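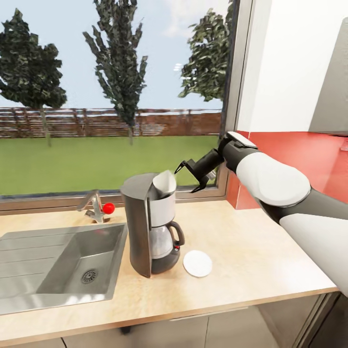

A robotic arm reaches toward a drip coffee maker on a light wood countertop.

Hodden Family Resource Center: Conversations
Titilayo Anozie on choosing play kits for the lending shelves
September 21, 2022

The Hodden Family Resource Center has lent toys and activity kits to local households for many years. Responsibility for selecting them rests with Titilayo Anozie, who joined the Center as play resources coordinator after a period teaching kindergarten. She met with us to discuss the review of the craft and pretend-play collection that was completed in May.

The review began with a practical concern. Many of the kits on the shelves had been bought as single-use products and refilled by staff with whatever supplies could be found. "We had a stamp set with ink pads from a different maker, and a bead kit in which the string no longer fit the beads," Ms. Anozie said. "Families were patient about it, but a child who has waited two weeks for a kit should be able to finish what is shown on the lid."

Her team sorted the collection into kits that could be restocked from the manufacturer and kits that could not. Those in the second group were retired, with a few exceptions. The Grondberg wooden post office, which has been out of production for some time, was kept. Its paper stamps and envelopes are now printed at the Center on ordinary card stock.

Over 200 families answered the survey that accompanied the review. Ms. Anozie described the replies as more detailed than expected. Parents wrote at length about storage, missing pieces and the quality of printed instructions, and rather less about price. Several asked for kits that two children of different ages could use together.

"That request changed our buying list more than any other," she said. "A sewing kit marked for age 5 may be quite suitable for a younger brother or sister if the needle is large and blunt and the holes are already punched. The number on the box is a starting point. We open the box and look."

The opening of boxes is now a formal step. Each proposed purchase is tried first by two members of staff, working only from the instructions supplied, and then by children attending the afternoon play sessions. Janka Hrubý, who leads those sessions, records which parts are used and which are left in the tray. Her notes are short -- sometimes a single line -- and they are placed in the purchasing file with the invoice.

One early result was the selection of the Ilunex felt bakery, a 49-piece set with a fabric counter, a roll of reusable labels and a drawstring bag. It was preferred over a larger set with molded plastic cakes. According to Ms. Hrubý's notes, the children spent most of their time on the labels, writing prices and then changing them. 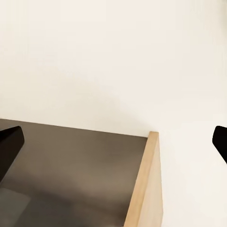
What happens when a kit is returned with pieces missing?

The family is asked to look at home for one week, and after that the Center orders replacements at no charge to the household.

Ms. Anozie explained that fees for lost pieces were dropped before the review and that she had no wish to bring them back. Records kept by the front desk show that most missing items turn up within a few days, often in a coat pocket or under a car seat. Small spare parts are held in labeled envelopes behind the desk. For sets from Oyewole, whose parts are sold separately, replacements are ordered once a month.

Cleaning is a separate matter. Hard pieces are washed and air-dried before they go back on the shelf, and fabric items are laundered in mesh bags. Kits containing modeling dough are no longer lent. The Center instead provides the cutters and rollers with a printed recipe, and families make the dough at home. "We had some complaints when the tubs went away," Ms. Anozie said. "The recipe uses flour, salt, oil and water, and people have come around to it. I would only ask that the rollers be rinsed before it hardens."

The collection now stands at 700 kits, including puzzles and building sets that were not part of the review. Those will be examined next, beginning with the puzzles for younger children. Ms. Anozie expects the work to be slower, as every puzzle must be put together before it can be passed.

Asked what she would tell a parent buying a kit for home use, she suggested reading the list of items not included, which is usually printed on the side of the box in small type. Scissors, glue and batteries are the most common. She also advised keeping the lid, as it is often the only place where the finished project is shown.

Members may borrow two kits at a time for a period of three weeks. Suggestions for new purchases may be left at the front desk or given to Ms. Hrubý at any play session.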